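Tikevik Two-Finger Gripper Kit

A bolt-on gripper for small arms built at home or in a shared shop. The kit comes with two black fingers, a servo, the palm plate, a wrist bracket for a small camera and all screws. You supply the arm and a 5 V supply.

Weight with servo: 436 g
Finger pads: replaceable, sold in pairs
Cable: 300 mm, longer ones on request
Part number: 361

Assembly takes some 40 minutes with a hex key and a small Phillips driver. Set the servo to its center position before you fit the fingers. If they close off to one side, take off the left one and move it one spline over. The bracket also fits the older Florkden arms, but you will need the spacer.

Snack packets and a pocket pack of Kleenex make good first objects. A laundry basket gives you something to drop them in.
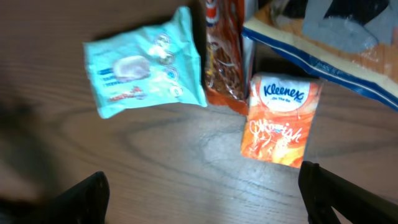
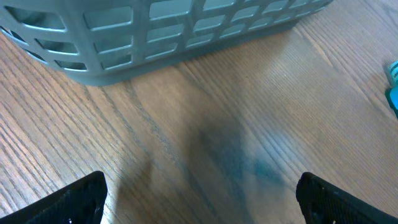 Ilham Lumbantobing wrote that the pads hold soft packs well at low servo speed, but that the cable needed a second tie at the elbow joint before it stopped catching.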